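The Man Who Would Not Stay Cancelled

Every comic publisher has one character it cannot sell and cannot kill. At Erkley Comics it is Setar, a brooding swordsman with a cursed gauntlet, a dead planet and, at last count, three contradictory childhoods.

He arrived as a backup feature in Liltar, the company's space opera, and was meant to last two issues. He died in the second. Letters came in, most of them from one zip code, and by January he was back with a longer cape and a brother.

The brother turned out to be a clone. Then Setar turned out to be the clone, which meant that the man readers had mourned was still dead, and that the man they were now reading about owed a great many people an apology. He delivered it over 11 pages, mostly to a horse.

Fans who want to follow all this have a hard road. Setar appears in 654 issues across nine titles, and in five of those he is only a voice in somebody's helmet. The fan-run Dwivedi Index lists 3,268 separate facts about him, of which 1,429 are marked "disputed." One entry, on the color of his eyes, has been locked for six years.
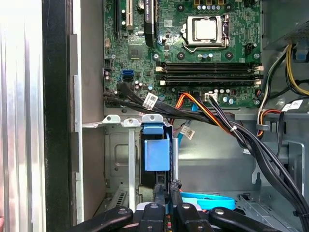 Inside a desktop tower, with the processor sitting in its socket.

The low point, by general agreement, was the wedding issue. Setar married the Tide Queen, learned at the reception that she was his great-granddaughter from a folded timeline, and spent the next year in a monastery on the moon. The monastery got its own series. It outsold him.

Still, there is something to be said for a hero who has been written badly by so many hands. The current run has the good sense to leave most of the past alone. Setar keeps a small ferry, takes passengers across a river and declines to discuss the gauntlet. People get on, people get off - sometimes there is a sea monster.

Erkley says the ferry story will run for 12 issues. The clone is due back in the fourth.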